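Notes on Print Delivery and Album Proofs

Clients of the studio receive their edited portraits in an online gallery eight days after the session. Each gallery remains open until the end of June, and two rounds of retouching are included in the fee.

Album orders follow a separate schedule. Mayu Iwasaki prepares the first layout, and the client is asked to return written comments before any pages are sent to Grosier for printing.
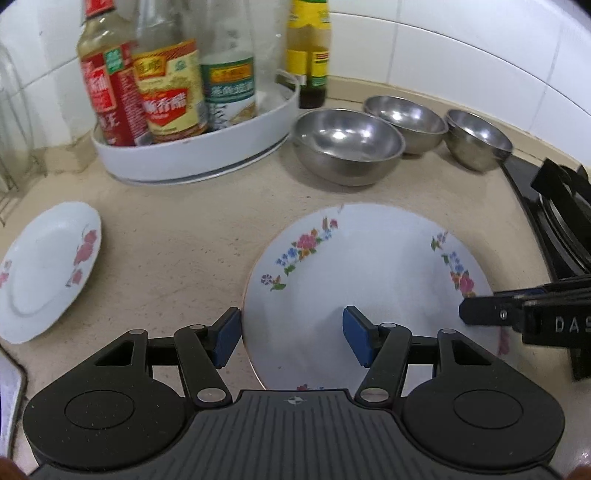 White plate with painted flowers on the rim.

Changes to the order of the pages may be requested at the proof stage. Changes to the cover material may not, as covers are cut in advance. Finished albums are normally ready in six weeks, and prints should be kept out of direct sunlight. Questions concerning an existing order may be addressed to Ross Moncrieff at the front desk.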